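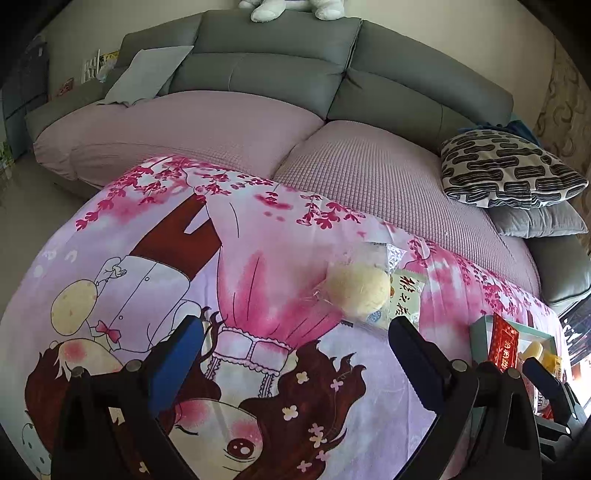

Sofa with pink seat covers and a grey pillow.

Furnished lets take a bigger share in Clalov

Furnished homes made up a larger part of new lettings in Clalov over the summer, according to the latest branch figures from Pemier.

The agency agreed 397 new tenancies in the three months to the end of August. Of these, 30% were let fully furnished, up from 20% in the same quarter last year. Part-furnished homes stayed level, and the fall was almost entirely in unfurnished flats with one or two bedrooms.

Pemier puts the change down to two things. More tenants are moving to the area for fixed-term work and do not want to buy beds and sofas for a short stay. At the same time, a number of landlords who tried to sell in the spring have gone back to letting, and their properties still had furniture in them.

Rents for furnished homes were higher than for similar unfurnished ones, but the gap has narrowed. Landlords thinking of furnishing a flat purely to raise the rent should ask their branch for local comparisons first. In the streets near the station there is now very little difference, and replacement costs can soon use up what there is.

The rival agency Goson, which deals mainly with larger houses on the north side of town, reports no such move. Family tenants there still tend to bring their own things, and several landlords have been asked to clear rooms before the start of a tenancy. 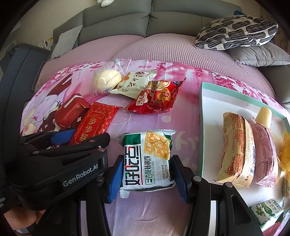 Inventories are where most end-of-tenancy disputes begin, and the growth in furnished lets means longer ones. Kobzar, which carries out check-ins for a number of agents in the town, has changed its standard form as a result. Soft furnishings now have their own page, with a line each for mattresses, curtains, cushions and covers. Colour and condition should both be written down, so "pink bedspread, no marks" is of more use than "bedding". Tenants' own belongings are left off the form altogether, and a packet of walnut biscuits in the bedroom does not need a line. The clerk will ask for both parties to sign every page, including the new one.

Landlords are also reminded that upholstered furniture supplied with a let must meet the fire safety rules. Check for the permanent label on sofas, armchairs and mattresses before the property is advertised. Loose covers added later should be checked too.

The new form is in use from October. Copies can be collected from the Pemier branch on any weekday, or on Friday until 7pm. Figures for the autumn quarter will appear in the January newsletter.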